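Dergate Shape Words

A word list of the names people use for simple solid shapes, with a short note on each. Kept by Carmela Bellini and Dario Fabbri.

Contents

shapes.csv has 356 rows, one per name. The columns are name, shape, language, region and note. The first 100 rows were checked by both editors. The rest were checked by one.
sources.txt lists the school books and toy catalogues the names came from.

How the names were gathered

We read through old primary school maths books and copied out every name given to a solid. Spelling was kept as printed, so "pyramide" and "pyramid" are separate rows. Plurals were changed to the singular. Where a book used one word for both a flat shape and a solid, the row says "both" in the note column.

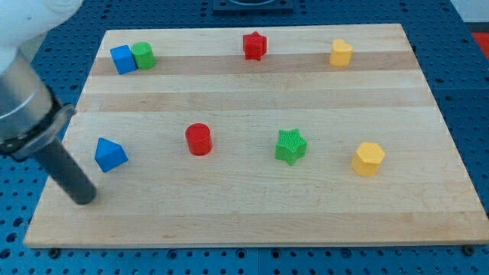

Everyday names are in the list next to the textbook ones. A triangular prism may be down as "roof", "wedge" or "tent", and a cylinder as "tin" or "drum". Hearts and stars have no usual textbook name as solids, so they are entered under the flat name.

Known problems

Italian is much better covered than the other languages. The region column is empty where the book didn't say where it was used. Two rows for "lozenge" disagree and we have left both in.

Changes

Version 2, Saturday, August 24, 2019: region column added, duplicate names merged, accents fixed by Aldo Fontana.

Use

Free to copy and change. Please keep sources.txt with the list. Send corrections to Dario with the book title and page number.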